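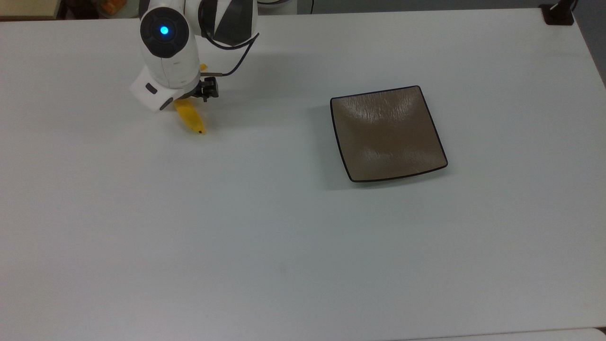 One member asked before we'd even got the door shut whether the May street fair is on or off, and said people on Varnura Lane are hearing both. Answer from the chair: on. Permit is in, road closure still pending.

Viromberg Neighborhood Association
Minutes, 2 February 2018
Start 7 pm, library side room

Last month's minutes
Approved with one fix. The leaf pickup complaint was about Mirani Street, not Mirani Court.

Street fair
Closure form went back to the city once already, wrong map attached. New map sent Monday. Fair runs noon to six. Stall fee stays at $20, long talk about raising it, no vote. Sakis Bakery wants the corner spot again – fine, but they park the van behind the bank this time and not across the hydrant.
Music: two bands said yes, third hasnt answered. Power has to come from the church again. Need to ask them soon.
Portable toilets quote is $626, which everybody thought was high. Get one more quote before the next meeting.

Parking on Mirani Street
Same as December. Commuters leave cars all day near the bus stop. City will look at permit parking if enough households sign. We have 98 signatures. Sheet stays at the library desk till the end of the month, then it goes in whatever the number is.
One objection, that guests would have to pay. City person said by phone guest passes are free but didn't put it in writing. Ask for it in writing.

Streetlights
Out: corner by the laundromat, and the one at the foot of the library steps. Both reported in January. Report again.

Newsletter
Goes out late, printer trouble. 49 people still get it by mail, the rest by email. Suggestion to drop the paper one – voted down.

Other
Dog bags at the small park empty again. Parks dept says call them, we did call them.
Snow shoveling list has gaps on Varnura Lane, sign up sheet went round, came back with two names.
Question about the vacant lot, no news from the owner.

To do before next meeting
Second toilet quote
Church re power
Guest pass answer in writing
Re-report lights
Chase third band

Next meeting first Friday, same room, same time. Bring your own coffee, the machine is broke.
Closed 8:25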